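Setting Up Your Hand-Held Grippers for Paper and Book Handling

Welcome back, everyone! If you followed the March instalment you'll have a pair of printed grippers sitting on your bench by now, and I know a few of you have been itching to pick something up with them. Paper and books are a lovely place to start (and harder than they look).

First, snug up the pins in the linkage, but leave enough play that the jaws open on their own. I went a bit overboard on my first Flandden set and had to back every screw off again.

Next, route your cables away from your wrists and out toward the edges of the table. Mine are 300 cm, and I wouldn't go any shorter if you like to move about.

For flat sheets, bring the finger pad down lightly near the edge and let the rubber do the work. For a thick book, stand it up, come in low beside the spine and squeeze slowly. Go easy on the colour covers, they scuff! 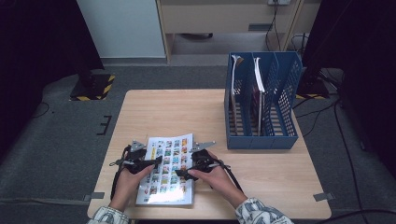
Both hands on the laminated sheet, and the bound volume: 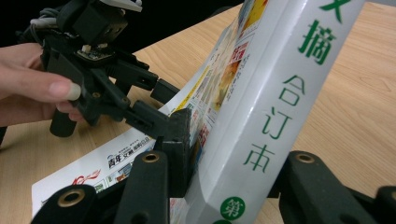

Leobardo Bautista wrote in to say that he swapped his pads for a softer set from Tralteck and his paperbacks stopped sliding, though he now has to wipe the pads down every 13 grabs or they pick up dust.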